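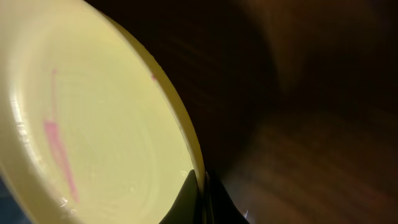
A yellow plate with a streak of pink.

Koo goes to Sollcombe

The short film Koo, made over two winters by the small company Samivov, was selected last month for the short fiction section of the Sollcombe film festival. It is the first time that a film shot completely in Cinddale will be shown there. The programme for the section has 11 titles, chosen by the festival from more than 1000 entries, and Koo will be the second film on the opening night.

For readers who did not come to the work-in-progress evening in December: the film is 22 minutes long and tells of a ferry ticket seller who learns that her route will close in the spring. She tells no passenger about it. There is very little dialogue, and the name Koo is what she calls the ferry when she is alone with it. The story was written first as a radio play, and some of you may remember the reading we held in the library, with the heating broken.

Samivov has seven members, and all of them have another job. For this reason the shooting was done in the early mornings, before the first crossing at half past six, and the light in the film is nearly always this same grey-blue colour. The company told us that they had planned some scenes in full sun, but the ferry operator could not give them the boat at midday. I have seen both the rough version and the finished one, and I prefer the grey.

The selection means some practical work now. The festival asks for a copy with English subtitles also for the deaf and hard of hearing, where the sounds are described as well as the speech. In a film with so much engine noise and water this is a serious task. The sound mix was also made again, as the first one was too quiet for a big theatre. The colour has not been touched.

A festival selection does not bring money by itself. Travel to Sollcombe is paid for two people, and the others will go by their own means. The arts office in Cinddale has a small travel fund for such cases, and Samivov has applied to it. We hope to have the answer before the next newsletter goes out.

Several members have asked if the film can be seen here first. Unfortunately it cannot. The rules of the section say that no public screening may take place before the festival, and this includes free screenings in a neighbourhood hall. After the festival there will be a showing in the Cinddale cinema, in the smaller theatre, with a conversation afterwards. The date is not fixed yet – the cinema is waiting for its new projector lamp – but members of this association will be able to reserve seats a few days before the general public.

If you appear in the market scene and have not yet signed your release form, please do it at our office as soon as possible. Four signatures are still missing. The office is open until 5 p.m., and the forms are in the grey tray beside the door.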